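I spent most of my morning at the Zikasel plant in Povberg, where the server recycling cell is back up and running after two days on the bench (and yes, I got to stand right next to it!). The crew there strips old servers for parts, and the gripper that works on the processor sockets had started drifting. Just a hair, they told me, but a hair is plenty when you're reaching for a skinny metal lever.

So they pulled it, went over every bolt and pivot in the linkage, and swapped out a worn bushing that came over from Deschamps. Then came the slow part, which I loved. They ran it at 50 percent speed through 32 practice reaches on a junk board, stopping to nudge the zero point whenever the fingertip landed a little wide.

The cell handles 285 boards on a good day, so you can imagine the pile waiting by the door. Fuma, which owns the plant, wants the same check done every April from now on. The crew would like it more often than that, and they've already taped a bolt-tightening chart to the side of the controller. I'm told the second cell gets its turn next, and I've asked if I can come back with better shoes.

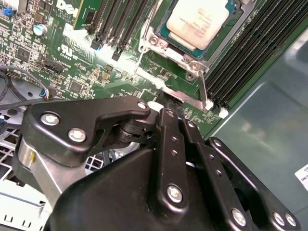
The gripper's fingertip at the socket lever of a Dell server board, Zikasel plant, Povberg.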